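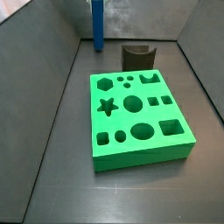 I have been meaning to write about the move to Dreltwood since November, and every time I sit down to do it I end up unpacking another box instead. We still have a tower of them in the hall, mostly books, and one marked "kitchen???" that I'm a little afraid of.

The new place is 1,120 square feet, which sounded like plenty until our old couch came through the door. We had measured it (twice!) but we'd forgotten about the turn at the top of the stairs, so now it lives in the front room facing the wrong way, and I have grown fond of it there. You get the morning sun on your feet and you can watch the 42 bus go by on its way to Domevell.

My favorite discovery so far is the Barbosa bakery, down past the post office. They do a cinnamon loaf that sells out by nine, so I've been getting up early, me, the person who used to sleep through two alarms! I walk down in my big coat, buy the loaf, tell myself I'll save half for supper, and then eat most of it standing at the counter with the radio on.

The garden is another story. It's a long skinny strip with a pear tree at the far end and a great deal of ivy, and I've been pulling at the ivy for weeks without making much of a dent. If any of you have a good way of getting it off old brick without taking the brick along with it, please write to me. My mother swore by patience and a butter knife, but she had a much smaller wall.

I do miss the old street, especially around suppertime, when you could smell what everybody was cooking and somebody's screen door was always banging. It's quieter here. I leave a window open a crack while I cook, even when it's cold, and last night I could hear someone practicing the trumpet, the same few bars over and over, getting a bit better each time. I turned the soup down and listened until they stopped.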